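Ticket: Weltkarte Narnitz – Völkergrenzen werden beim Epochenwechsel falsch gezeichnet
Komponente: Kartenmodul / Zeitleiste 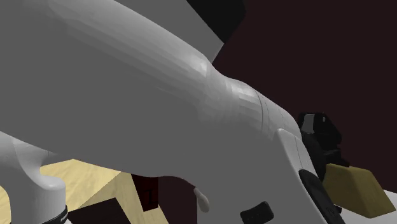 Roboterarm mit weiß-grauem Gehäuse, Rendering

Status: gelöst
Priorität: mittel
Eröffnet: 1. März 2022
Betroffen: Kampagnenwiki Devent, Kontinent Narnitz

Fehlerbeschreibung
Beim Umschalten der Zeitleiste vom Jahr 500 auf das Jahr 600 verschwindet das Gebiet der Zwerge von Jadoon vollständig. Laut Weltbeschreibung schrumpft es in diesem Zeitraum auf die beiden Hochtäler im Norden, bleibt aber bestehen. Die Gnomensiedlungen an der Küste von Kokby werden dagegen doppelt gezeichnet, einmal als eigenes Volk und einmal als Untergruppe der Zwerge.

Schritte zum Nachstellen
1. Karte Narnitz öffnen, Ebene "Völker" einschalten.
2. Zeitleiste auf 500 stellen. Darstellung korrekt.
3. Zeitleiste auf 600 stellen. Jadoon ist leer, Kokby doppelt schraffiert.
4. Zurück auf 500. Jadoon bleibt leer, bis die Seite neu geladen wird.

Erwartet: Überlappende Gebiete werden schraffiert, verkleinerte Gebiete mit neuem Umriss gezeichnet.

Prüfung 1
Cache geleert, anderer Browser. Keine Änderung. Export der Gebietsdaten enthält 15 Einträge, alle mit gültigem Umriss. Darstellungsfehler im Browser damit ausgeschlossen.

Prüfung 2
Eintrag "Jadoon (Zwerge)" hat als Enddatum 600, der Folgeeintrag "Jadoon, Hochtäler" als Startdatum 601. Im Jahr 600 gilt keiner der beiden, da das Modul das Enddatum nicht mitzählt. Startdatum auf 600 geändert. Das Gebiet erscheint nun korrekt in beiden Epochen. Der Rücksprung auf 500 funktioniert ebenfalls; der leere Zustand wurde offenbar zwischengespeichert.

Prüfung 3
Kokby: Die Gnome sind in der Abstammungstabelle als Kind von "Zwerge" eingetragen und besitzen zusätzlich einen eigenen Gebietseintrag. Ab 600 wird die Abstammung auf die Karte vererbt. Option "Gebiet vom Elternvolk übernehmen" für Gnome deaktiviert. Doppelte Schraffur verschwunden. Die Abstammung selbst bleibt im Völkerartikel sichtbar.

Rückfrage aus dem Wiki
Ob die Halblinge im Süden von Kokby denselben Fehler haben. Geprüft: nein. Sie haben kein Elternvolk und in beiden Epochen einen durchgehenden Eintrag.

Offen
Das Modul warnt nicht bei Lücken zwischen Enddatum und Folgeeintrag. Als Wunsch in Version 2 des Kartenmoduls aufgenommen. Bis dahin Startdatum des Folgeeintrags immer gleich dem Enddatum des Vorgängers setzen.

Ticket geschlossen.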